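Pliltora Children's Museum of Everyday Things
Learning Pages, Ages 7 and Up

Why Do Trays Have Edges?

Trays are used in homes, schools, hospitals and restaurants. Most people carry one without thinking about its shape. This page explains how trays are designed and how they do their work. Words in capital letters are listed again at the end.

What is a tray?

A tray is a flat, shallow object used for carrying or holding other objects. The flat part in the middle is called the FLOOR. The raised part around the outside is called the RIM. A board with no rim can also be used for carrying, but things slide off it more easily.

Why things slide

When you walk with a cup on a tray, the cup moves at the same speed as you do. If you stop suddenly, the cup tries to keep going. Scientists call this INERTIA. The floor of the tray rubs against the bottom of the cup and slows it down. This rubbing force is called FRICTION. A rough floor usually gives more friction than a shiny one, and so many trays have a floor with a slight texture.

Sometimes friction is too weak to stop the cup. The cup slides until it meets the rim. A low rim will stop a plate, but a tall glass may tip over when its base hits the edge. Tall glasses should be placed near the middle of the tray.

Why corners are often round

Square corners are harder to clean. Crumbs and drops of milk collect in them, and a cloth cannot reach all the way in. A curved corner can be wiped in one movement. Round corners are also stronger in many materials. When a tray is dropped on a sharp corner, all of the force lands on one small point, and the tray may crack there. They are also kinder to elbows in a busy lunch line.

What are trays made of?

Early trays were made of wood, woven reeds or metal. Today many are made of plastic, which is light and can be shaped in a mold. In the museum's Pettigrew Gallery, visitors can see 40 trays from homes and cafeterias in the town of Trelitz. The oldest is made of tin and weighs 600 grams.
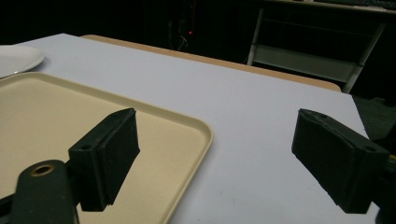 A tray with rounded corners and a raised rim. Part of a round plate is behind it.

Try it yourself

You will need a tray, a small plastic cup, a damp paper towel and five coins. Ask an adult before you begin.

1. Put the coins in the cup and stand the cup at one end of the tray.
2. Slowly lift that end until the cup begins to slide.
3. Ask a partner to measure how high the end of the tray was.
4. Lay the damp paper towel flat under the cup and repeat the test.
5. Write down both heights and compare them.

If the second height is greater, the paper towel has increased the friction.

Words to remember

FLOOR: the flat middle part of a tray.
RIM: the raised outer edge.
INERTIA: the way a moving object keeps moving, and a still object stays still, unless a force acts on it.
FRICTION: the force that slows two surfaces when they rub together.

Teachers may copy this page for classroom use. The Pettigrew Gallery is closed for cleaning each October.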